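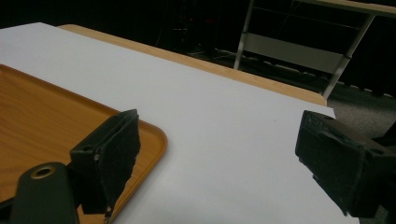 **Why does a board change its width during the year?**

Wood takes in water from humid air and gives it back to dry air. When it takes in water it becomes wider, and when it gives the water back it becomes narrower. The length stays almost the same.

## Notes for unit 2: Wood and moisture

Trokdale evening course, woodwork for beginners. Notes by Lise MacLeod, corrected Jul 11, 2023. The June version had a mistake in the part on storage, so please throw it away.

### Some words we need

- **Moisture content**: the weight of the water in the wood, compared with the weight of the same wood when it is fully dry. We write it as a percentage.
- **Grain direction**: the direction in which the fibres run, normally along the length of the board.
- **Across the grain**: from one long edge of the board to the other. In this direction the wood moves the most.
- **Cupping**: the board bends across its width, so that one face is hollow.

Many students mix up moisture content and humidity. Humidity is about the air. Moisture content is about the wood. The second follows the first, but slowly, and a thick board follows more slowly than a thin one.

### How the board was cut

If the growth rings lie nearly flat to the face, we say the board is flat-sawn. It moves more in its width and it cups more easily. If the rings stand upright to the face, the board is quarter-sawn. It is calmer, and it costs more, as fewer such boards come out of one log.

Look at the end of the board before you buy it. At Bravholm the ends are painted with wax against cracks, and you may ask them to cut off a thin slice so that you can see the rings. They are used to this request.

### Storage at home

1. Bring the boards into the room where you will work with them. A garage is too damp in our climate in spring.
2. Put thin strips of wood between the boards, straight above each other, so the air can reach both faces.
3. Leave them for 16 days at least. For boards thicker than usual, wait 20.
4. Do not lean a board against a warm wall or a heater. One face dries first and the board bends.

In the June version, step 2 said that the boards may lie directly on each other. This is wrong.

### Joints that permit movement

A wide panel must never be glued on all its sides into a frame. We let it sit in a groove with a small gap, and only the middle of the panel may get a drop of glue. In this way it can grow to both sides equally.

For a table top we use wooden buttons or screws in long holes. The hole must be long across the grain of the top. Two students made it long in the other direction last term, and the tops split in winter.

A finish such as oil or varnish makes the exchange of water slower. It does not stop it. Put the same number of coats on both faces, also on the face that is hidden.

### Before the next class

Read the chapter on shrinkage in Magaña, up to the table of species. You do not need to learn the table by heart. Please bring a pencil, a small square and one short offcut, any kind of wood. The Wurnier moisture meter stays in the classroom cupboard and can be borrowed during the break. Put it back with the pins covered.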